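Odis Household Arm: Set-up and Use Guide
Search this guide Enter keyword
Last updated 17 Feb 2026
By Marisa Melis

Section 6. Tidying and putting away

Read this section before you give the arm its first tidying job. It covers thin and upright items such as books, folders, boards and packets. Cups and bowls are dealt with in the next section.

6.1 What to expect

The arm can do some household chores on its own, some with a person nearby, and some not at all. Picking up one firm item from a clear spot is in the first group. Putting items back in a tight row is in the second. Folding clothes, making beds and anything involving hot pans are in the third, and there is no setting in the menu for them.

It is slower than you are. In the Tedesco trials last August, the arm made 3,517 pick-and-place attempts in ordinary homes. Most of the failures were with soft packets and with items standing too close together. Morena Negri's notes from those trials are the basis for the steps that follow.

6.2 Before you start

1. Clear a space of 60 cm on each side of the base.
2. Check that the cable can move freely through the full swing of the arm. Clip it back if it sags.
3. Wipe the finger pads with a dry cloth. Do not use polish or spray.
4. Stand books and boards upright. Leave a finger's width between them if you can.
5. Set the grip to Low for packets and to Medium for books.

Note: If you have the older Skostow pads fitted, use Low for everything.

6.3 Running a job

1. Choose Put Away from the menu and pick the item type.
2. Show the arm the pick-up spot and then the drop-off spot.
3. Press Start and stay in the room for the first 2 runs.
4. Watch the first lift. If the item slips or bends, press Pause and lower the grip by one step.
5. When the job ends, check each item by eye. The arm reports a job as done once its fingers have opened, even if the item has since fallen over.

CAUTION: Keep hands and hair away from the fingers while the arm is moving. Pause it before you straighten an item.

CAUTION: Do not ask the arm to lift glass, knives or open food.

Close work at the gripper, seen from the wrist camera:

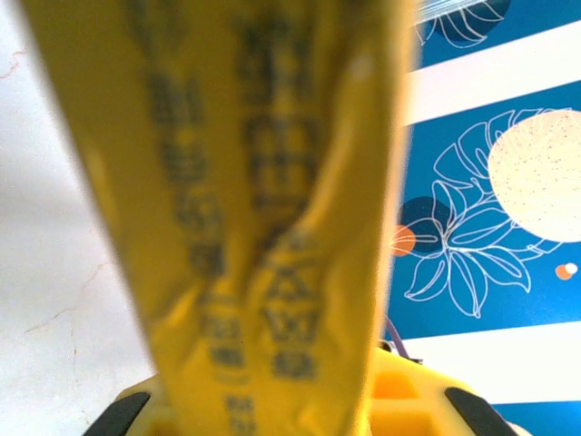
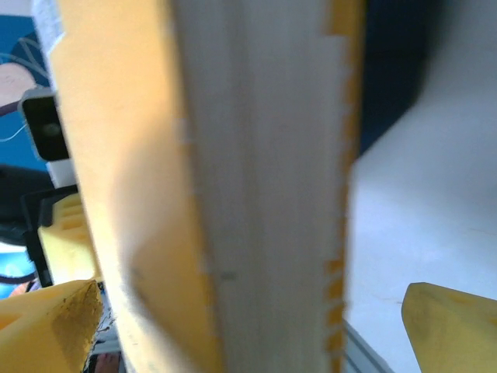
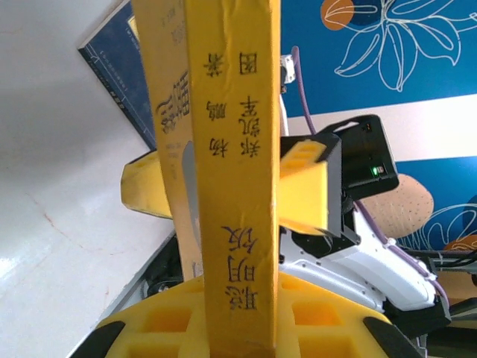

Can I leave the arm to tidy a whole room while I am out?

Not at present. It can work through a short list of firm items that you have set out for it, but it does not cope well when something falls or turns up in the wrong place, and it will not always notice a mistake. Keep each list to 6 items and stay within earshot. Stekska support can tell you which jobs have been cleared for your model.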